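Can a machine clear the table yet?

November 10, 2025

The engineering lead at Sirkance has a standard reply when relatives ask when they can buy something that does the dishes. "I tell them they own one. It's the dishwasher. What they want is the thing that loads it."

Sirkance, a small firm in Jurnton, writes control software for robot arms. Its customers are mostly shops that pack and sort parts, but since June a team of eight has been working on table clearing: cups, plates, trays, whatever is left out. The lead, who asked that the article stay on the work, spoke for more than an hour and corrected two of my terms.

The first was "pick up." In the lead's usage a pick is complete only when the object has been set down where it belongs and the gripper has let go. "A lot of published numbers stop at the lift. The lift is the easy part. Release is where a cup tips over."

Most of the development is done in simulation. The team's current task set, called Stolis, has 338 tabletop layouts, and a new control policy has to run through all of them before it is tried on hardware. The lead is plain about the limits. Rigid objects transfer well. Friction is an estimate. Cloth, food residue and liquids are left out of Stolis altogether.

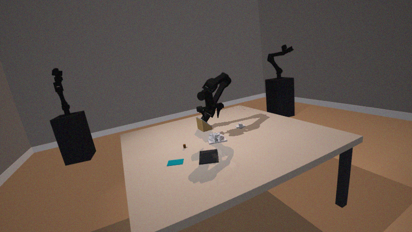

Is a mug harder for an arm to handle than a block?

Usually it is harder, according to the lead. A block offers flat faces and can be gripped from several directions, while a mug has a curved wall, a handle that may point anywhere, and an open top that has to stay level if there is anything in it.

Flat items are worse than either. "A card lying on a table has almost no edge to get hold of. You slide it to the side of the table and pinch it there, or you use suction. A person does this with a fingernail and never thinks about it."

On the shop floor the picture is better, mainly because the work can be arranged to suit the machine. Pinheiro, a parts distributor that uses the software, feeds items from fixed trays under constant lighting. The lead puts the cycle at 20 seconds per item - slower than a trained packer, but steady through a night shift. An operator still clears jams and refills the trays.

Homes allow none of that arranging. Tables differ, lighting changes during the day, and people put things down on top of other things. "Stacks are our worst category. If two cups are touching, the planner has to decide which one moves first, and it has to notice when the second one comes along."

I asked for a date and did not get one. The lead would commit only to an order of arrival: sorting of known rigid items first, then table clearing with a person nearby, then loading a dishwasher. Laundry was not on the list. "Ask me about towels when we can do saucers."

The next revision of Stolis will add glasses, which the depth sensors on the team's hardware read poorly.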